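Packers and sorters wanted for our returns room in Brurville

Gukau is a small company that lends, repairs and sends out household hardware. We work for rental apartments, small hotels and holiday houses. When a tenant leaves or a hotel changes its rooms, the loose parts come to us: curtain rods, shelf supports, hooks, rails, handles, hinges and all the small things that belong to them. We sort them, clean them, put them in bags and crates, and send them back to people who need them.

Since May we have received more crates than our present team can handle in normal hours. For this reason we are looking for 5 new colleagues for the sorting and packing tables. Two of the places are full time and the other three are part time. You do not need a diploma and you do not need to know the trade. We will teach you the names of the parts, and after some weeks you will know them better than you wish.

What you will do

Your day begins at the shelf with the incoming crates. You take a crate to your place, read the paper that came with it and take the parts out. Metal goes with metal, plastic with plastic, and the sets stay together. If a bar is bent, you put it aside for the repair bench, even when the bend is small. Please do not try to make it straight by hand. We had a colleague who was very strong and we lost many good curtain rods in this way.

After sorting comes the bagging. Small parts go into a bag with a label, long parts are tied at both ends. Bags which are still good are used again, so we ask you to open them with care and not to tear them. Wrinkles are no problem. Holes are a problem, because the screws find every hole.

At the end you fill the outgoing crate, heavy things at the bottom, and bring it to the scale. The address label is printed there. A full crate must not be heavier than 13 kilos. If it is heavier, please divide it in two, also when the customer wrote "one crate only" in the order.

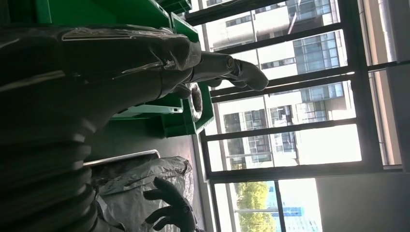
Between these steps there is always some tidying. We ask that every person leaves the working place free of loose parts before the break and before going home. Empty crates go back to the wall by the door, stacked with the openings up, and the used film and torn bags go in the waste cage outside. It is not the most interesting part of the work, but it is the part that the next shift will thank you for.

The place and the hours

The returns room is on the ground floor of the Karaki building, at the side facing the river. There is heating, a kitchen corner with a refrigerator, and a locker for each person. In winter it can be fresh near the loading door, so a warm sweater is a good idea. Safety shoes and gloves are given by us.

The early shift is from 6:30 to 2:30 and the late shift is from 2:00 to 10:00. In the half hour where the shifts meet, you tell the next person what is open on your table. We work Monday to Friday. Weekend work happens only in the week before the summer season, it is paid extra and you can say no.

For part-time colleagues we offer 20 hours per week, either mornings or evenings. Please write to us which you prefer. We cannot promise that it will be possible, but we try, and until now it was possible for almost everyone.

The bus number 574 stops in front of the gate. If you come by car, please park behind the building and leave the front free for the trucks. There is a covered place for bicycles.

What we ask from you

You can stand for a large part of the day and you can lift a crate to the height of a table. If lifting is difficult for you, tell us this openly. There are over 2 hours of label and list work every day in each shift, and it can be given to one person.

You look carefully. Many parts are almost the same, and a hook that is a little too short will come back to us with an unhappy letter.

You read and write enough English to understand an order sheet. Our team speaks many languages at the tables and no one will laugh about your grammar (the person who writes this advertisement is also still learning).

You come on time, or you call. We do not like to be strict, but the truck from Trunero does not wait for us, and if one table is missing, the others must stay longer.

Experience in a warehouse, a laundry, a kitchen or a hardware store is welcome. So is experience in keeping your own home in order – we have had very good packers who came to us with only this.

What we offer

A written contract from the first day, with a trial time of three months. Paid breaks. A fixed schedule that you receive at least two weeks before. Coffee and tea are free, and on the last Friday of the month the company pays the lunch. Who wants to learn more can move later to the repair bench, where the bent and broken parts are made good again. Training for this is inside working hours.

The hourly pay depends on the shift and on your experience. We will tell you the exact amount on the telephone before you come to see us, so that you do not make the trip for nothing.

How to apply

Write us a short letter or an e-mail through the contact page. Please say your name, your telephone number, which shift you prefer and when you could start. A resume is fine but not necessary. Please do not send original documents, it is hard for us to send them all back.

We invite you then for one half day of trial work, and this half day is paid. You will sort one or two crates together with a colleague and see if the work is for you. Wear closed shoes and clothes that may get dirty, and leave rings and bracelets at home. After the trial you receive an answer within a week – also if the answer is no.

If you know somebody who could like this work, you may give them this page. Friends and relatives can apply together, but we cannot always put them in the same shift.

Gukau, Returns and Packing
Karaki building, ground floor, Brurville
Published September 26, 2023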